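4.2 From home demonstrations to the packing bench

The Jelten site packs mixed household orders for Lelus and Lanetti. Before July the work was wholly manual: a packer took items from a tote, turned each one so that the label could be read, and set it in a carton. The two-arm stations introduced that month took over the picking and turning of light items. Packers were left with fragile goods, the closing of cartons and the clearing of faults. A further task, which had no place in the original job description, was the teaching of the arms by demonstration with hand-held grippers.

The demonstrations used in the first version of the control model were collected away from the site, by paid contributors working at home. Each contributor held one or both grippers and moved small objects between surfaces. The set contained 2000 demonstrations after filtering. Objects were chosen by the contributors from whatever was to hand, within limits on weight and width, and no attempt was made to copy the layout of the packing bench.
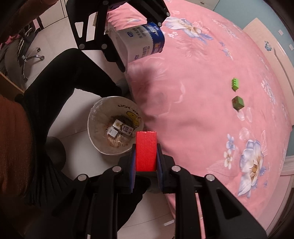 Figure 3. Hand-held grippers in use during home collection. The lower gripper holds a red foam block between its padded fingers; the upper one holds a white cylindrical container on its side.

The decision to begin with home data was made on grounds of cost, and its effects on the staff were not considered at the time. Packers at Jelten first met the system as something already trained. In group sessions held before the change, several described the arms as having been "taught by people who have never packed a box". The remark was repeated at the Carré site, where the same stations were planned but had not been fitted.

A second round of collection was therefore carried out on the packing floor. Packers recorded demonstrations during paid hours, on a bench next to the live line, and were excused from the hourly target while doing so. This round produced 564 demonstrations. They were longer than those made at home and contained more regrasping, as packers tended to correct the angle of an item before letting go of it. Home contributors more often released the item as soon as it was over the target — a habit which the first model had copied and which packers had reported as "dropping".

We interviewed 52 packers after the second round. Three changes in the work were raised in most interviews. The first was physical: less reaching into totes, but more standing still while watching the arms. The second concerned pace. Packers had been used to setting their own rhythm within the hour, and now found that pauses came when a fault was being cleared and could not be saved up or moved. The third was the status of the teaching work. Those who had recorded demonstrations spoke of it as skilled, and asked why it carried no separate grade. Those who had not been offered it tended to see it as a rest from the line.

The grippers themselves were a source of complaint. Packers with small hands found the grip tiring, and several said that they could not feel how firmly an item was being held. Some responded by gripping harder than needed, which marked soft cartons. Since the force applied by the hand was not recorded, we cannot say how far this carried over into the model.

Section 4.3 sets out the fault records from the two stations and compares them with the packers' own accounts.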